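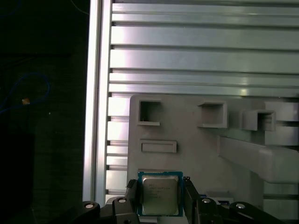 Page last edited: August, 2 answers, 1 follow-up

Replacing the CPU in a Dell desktop: socket handling, and fan at full speed after the swap

Posted by Kahsay in Pison Community Help > Desktops > Processors and cooling

I have a Dell office desktop with an LGA socket, the kind where the contacts are in the socket and the chip has flat pads. I want to replace the processor with a faster one from the same generation. The BIOS is up to date and the new part is on the supported list for this model, so compatibility is not what I am asking about.

I did a trial run with the old chip first. I took the heatsink off, opened the socket, lifted the chip out, put it back and closed everything up. The machine starts and gets into the operating system, but the fan goes to 4,000 rpm within a minute and stays there. Before the trial run it could barely be heard.

What I would like to know:

1. Is the force on the socket lever normal? It took a lot more than I expected and there was a creaking noise near the end of travel.
2. How do I tell which way round the chip goes without relying on the printing on top?
3. Can the fan speed be caused by the way I seated the chip, or is it the heatsink?

I reused the old thermal paste, which was gray and crumbly in places. I also moved a few cables out of the way to get at the socket and may not have put them all back in the same position. Everything is plugged in as far as I can see.

Comment from Hornetti: Reusing the paste is your problem. See the answer below from someone with more patience than me.

Comment from Kahsay: Ordered a tube of Clireo. Will wait for an answer before opening it again.

Answer 1 (accepted)

I will take the points in the order you need them, starting with the part of the job that can destroy the board.

Shut down, switch off at the wall, pull the power cord, then hold the power button in for a few seconds. Touch bare metal on the chassis before you touch the board. Lay the case on its side on a table so the board is horizontal. Do not attempt a socket with the case standing up. The chip can slide while you are reaching for the lever.

Clear the area over the socket before you loosen anything. If a drive cage or other sheet metal hangs over the board and the model lets you take it out, take it out. Otherwise tuck the power cables back and hold them with a strip of painter's tape. A cable that springs back over an open socket does a lot of damage for its size.

Loosen the heatsink screws in a cross pattern, a turn or two each, until all are free. Unplug the fan. If the heatsink does not lift, twist it slightly left and right until the paste lets go. Do not pry with a screwdriver.

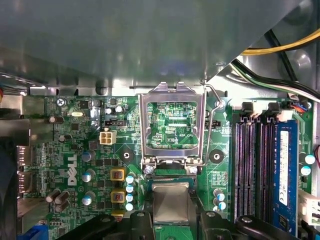
Once the load plate is up, the contacts are exposed and nothing should touch them: no finger, no cloth, no compressed air from close range. They are sprung and very fine, and a bent one often shows up later as a missing memory channel or a machine that will not start. Look across the contact field at a low angle with a flashlight. The reflections should form an even pattern. If one spot catches the light differently from its neighbors, stop and look at it under magnification.

Hold the chip by two opposite edges of the substrate, level, and lower it straight down. Do not tilt one side in first. It should drop the last fraction under its own weight and sit flat. Check it by looking, and if it needs a nudge, lift it out and start over. Never push on it to make it go in.

Orientation. There are two independent markers on an LGA part of this type. One corner of the substrate has a small triangle that matches a mark on the socket or its frame, and the edges have notches that match keys in the socket wall. Use both. The text on the lid is a hint at best, as the lid can carry resale stickers or be worn.

Lever force. The load plate has to compress a very large number of springs at once, so the lever is stiff by design. Creaking near the end of travel is normal. What is not normal is the lever stopping hard before it reaches the hook. If that happens, open up and check that the chip is flat and the nose of the plate is in the right place at the far end.

Fan speed. I would look at these in this order:

- Paste. Once the joint has been broken, the old layer no longer fills the gap. Dry paste is worse again. The chip gets hot in seconds and the fan controller responds correctly.
- Heatsink tightened unevenly. If one corner goes all the way down first, the base sits at an angle and only part of the lid has contact. Start all the screws by hand, then tighten in a cross pattern until they stop.
- Fan plug on the wrong header, or not fully down. A fan with no control signal will usually run flat out. Check the label next to the header against the service manual for your model.
- A sensor or front panel cable left off. Some boards run the fan fast when a cable they expect is missing. You said you moved cables, so this is worth two minutes.

For cleaning, use isopropyl alcohol at 90 percent or above and lint-free wipes. A 200 ml bottle will outlast several machines. Wipe the heatsink base until a fresh wipe comes away clean, then the lid of the chip. Clean the chip while it is clamped in the socket with the plate closed, and keep the wipe damp instead of dripping. New paste goes on as a small blob in the middle. The pressure spreads it.

On the first start with a different processor, expect a delay before anything shows on screen, and possibly one restart. Some boards stop and ask you to confirm the change. Go into setup, check that the processor name and the full amount of memory are listed, then save and exit.

If the memory total is short after the swap, reseat the modules before you suspect the socket. Power off and unplug again, open the latches, press each module down until the latch closes by itself. Only if that changes nothing go back to the contacts — a memory fault that follows the slot and not the module is the typical sign.
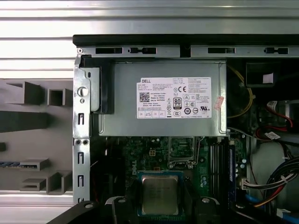

Bram Willems
Hardware moderator, Pison Community Help

One addition on power, as I get asked every time. If you move to a processor in the same power class, the supply that came with the machine is fine. If you move up a class, read the ratings on the label of your own unit and compare them with what the manual lists for that processor. Fitting a 450 watt supply will not fix a hot chip, and many office desktops use supply connectors and shapes that do not match standard retail parts, so check before you buy one. The supply also has nothing to do with a fan that speeds up within a minute of starting.

The auxiliary power plug for the processor is a separate connector on the board. If you pulled it to make room, it goes back until the clip snaps over. Without it most machines give you lights and no display.

Keep the plastic socket cover if your new part or board came with one. It protects the contacts if the board is ever stored or shipped without a chip.

Answer 2

By Hornetti

its the paste. clean it, new paste, done. Had the same on two machines at work, different brand but same noise. Don't bother with the expensive stuff, whatever Clireo sells in the small tube is ok.

Also check you didn't leave the side panel off, mine complained about that too and wouldn't boot without pressing a key.

Comment from Bram Willems: The intrusion warning is a different matter and would not raise the fan speed on most models. Agreed on the paste.

Comment from Kahsay: Cleaned both surfaces, new paste, tightened in a cross pattern. The fan is back to where it was. The paste was the main thing, though I also found the fan plug was only halfway down, so I can't say how much was due to which. New chip goes in next. The creaking is still unpleasant to listen to.

Follow-up

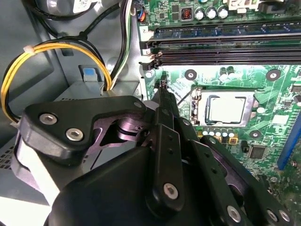 Do I need to take the memory modules out before changing the processor?

Memory modules can stay in their slots as long as they don't block the lever or the heatsink. Take them out if you need room for your hand, note which slot each one came from, and put them back in the same slots after the heatsink is on.

Filed under: LGA socket, thermal paste, fan noise, load plate, desktop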